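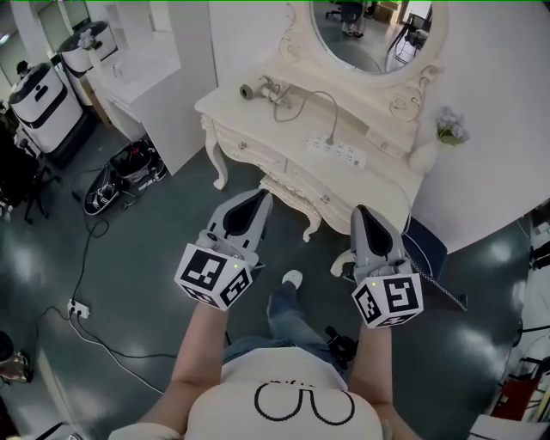 Rezende Dressing Table with Oval Mirror
Veken Furniture, bedroom range
Item no. 902

Overview

The Rezende is a freestanding dressing table in a painted cream-white finish, with carved scrollwork, cabriole legs and an oval mirror in a matching carved frame. The front apron holds drawers with small round knobs. A cushioned stool in dark navy fits under the right side of the table.

The table ships in two cartons, the mirror and its fixings in one and the table in the other. The stool ships separately and has its own item number (see Related items). Delivery is to the room of choice within the standard zones. Assembly is not included unless it is added at checkout.

Construction

The table body arrives assembled apart from the legs and the mirror. The legs attach with threaded hanger bolts into steel plates on the underside of the body. The mirror frame is carried on two uprights, which fasten to the rear rail with machine screws and flat washers. All fixings go in from behind or below and none are visible from the front when the table is in position.

The drawers run on waxed wooden runners. There are no metal slides and no soft-close. Each drawer has a stop block at the back that pivots out of the way so the drawer can be taken out for cleaning. Refit the block before use. Drawer fronts are fitted by hand at the factory and the drawers should go back in the openings they came from. Each one is numbered in pencil on the rear face.

Knobs are held by a single screw from inside the drawer. Replacement knobs are stocked.

Finish

Two base coats, one color coat and a clear satin topcoat. Carved areas are sprayed first and then brushed out by hand, and slight variation in paint depth in the carving is normal and is not treated as a fault. The color is Veken Cream. Touch-up paint is sold in small bottles with a brush in the cap.

The finish resists ordinary household spills if they are wiped up the same day. It does not resist acetone. Nail polish remover will take the topcoat off on contact and the damage is not covered. A cut glass or acrylic tray is recommended if the table is used for nail care.

Before you assemble

Check both cartons against the packing list. Fixings are bagged by stage and labeled A, B and C.
Work on a blanket or folded carton. The carving on the leg knees chips easily against a hard floor.
Two people are needed for the mirror.
You will need a No. 2 Phillips screwdriver. The wrench for the hanger bolts is in bag A.

Assembly

1. Take out the drawers and set them aside.
2. Turn the body upside down on the blanket. Thread each leg in by hand until it seats, then turn it so the carved face points outward. The lock nut goes on last.
3. Turn the table upright. Lift it clear of the floor. Do not roll it over on its legs.
4. Fasten the uprights to the rear rail using bag B. Leave the screws a half turn loose.
5. Seat the mirror frame on the uprights and fit the side bolts from bag C. Tighten the side bolts, then the uprights.
6. Refit the drawers and stop blocks.
7. Fix the wall strap. This step is required in any home with children under six.

On smooth floors such as tile, polished concrete or sealed vinyl, fit the felt pads supplied in bag A. Without them the table will creep when the drawers are pulled. On carpet, leave the pads off.

If the table rocks once it is in place, check the lock nuts before packing a leg. An unseated nut is the usual cause.

Care

Dust the scrollwork with a dry, soft paintbrush. A cloth tends to catch on the raised edges. Wipe flat surfaces with a damp cloth and dry them at once. Do not use furniture polish containing silicone, as touch-up paint will not bond over it.

Clean the mirror with a cloth dampened with glass cleaner. Do not spray the glass directly. Liquid that runs behind the lower edge of the frame can lift the silvering.

Rub the drawer runners with plain candle wax when they start to drag. Twice a year is enough in most rooms. In damp weather the drawers may tighten, and they should not be planed until they have been through a dry season.

Delivery and lead times

Stock is held at the Ukthorpe warehouse. Orders placed before noon leave within two working days. The current production run is 252 pieces and the next is due in January. Back orders are filled by date of payment.

Collection from Ukthorpe is by appointment. Bring a vehicle that can take the table carton flat. It must not travel on end.

Returns are accepted within 17 days of delivery if the legs have not been fitted. Once the hanger bolts have been threaded, the table can be exchanged for a fault but cannot be returned to stock.

Spares

Knob with screw
Leg, left or right (state which when ordering)
Drawer stop block, pair
Fixings set, bags A to C
Wall strap
Touch-up paint, Veken Cream

Replacement mirror glass is cut to order. Send the frame to the workshop, as the ovals differ slightly from one frame to the next and glass cannot be supplied by template.

Related items

Rezende stool, navy cushion
Eltham bedside cabinet, Veken Cream
Eltham chest, Veken Cream

Questions about spares and repairs go to Ivone Conceição in the workshop. Trade and contract orders are handled by Erick Mabula. Please quote the item number and the batch code from the label under the table body.

Page last revised Sunday, December 14, 2025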